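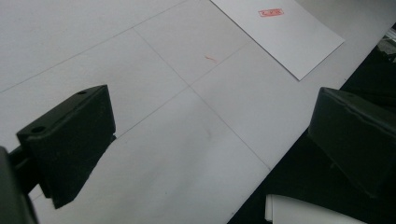 Arbeitsfläche, hell, mit Fugen. Oben rechts das Blatt mit dem roten Stempel.

**narayanan_s**
Guten Abend zusammen. Ich möchte auf diesem Tisch Papier falten und stempeln, Format A4, 200 Blatt für eine Einladung. Meine Frage ist wegen der Fugen: Spürt man solche Linien später beim Falzen mit dem Falzbein? Und wie bekomme ich den leichten Fleck unter der Kreuzung weg, ohne dass die Fläche grau wird?

**Kolby18**
Linien unter dem Papier drücken sich durch, wenn du fest streichst. Leg eine Schneidematte darunter, dann ist Ruhe. Fleck: weicher Radiergummi, trocken.

**P. Chowdary**
Ich bin hier anderer Meinung als Kolby18. Eine Schneidematte hat selbst Rillen, wenn sie schon benutzt ist, und bei dünnem Papier sieht man jede davon. Ich nehme seit April einen glatten Karton, 32 mal 45 cm. Er kostet fast nichts und man kann ihn wegwerfen.
Bitte auch den kleinen orangeroten Strich neben der Kreuzung beachten. Ob es eine Faser ist oder Stift, kann ich nicht erkennen. Wenn es Farbe ist, wandert sie vielleicht auf die Rückseite von deinem Blatt.

**Kolby18**
Benutzte Matte, ja gut. Ich meinte eine neue.

**narayanan_s**
Danke für beide Antworten. Den Strich habe ich gar nicht bemerkt. Ich werde zuerst den Karton probieren, eine Matte in dieser Größe ist mir zu teuer. Was denkt ihr über den Stempel? Ich bin mit dem Rand zufrieden, aber die Zeichen sind sehr klein.

**P. Chowdary**
Lesen kann ich sie auf dem Foto nicht. Mach einen Probeabdruck auf dem richtigen Papier und lass ihn über Nacht liegen, bevor du alle anderen stempelst.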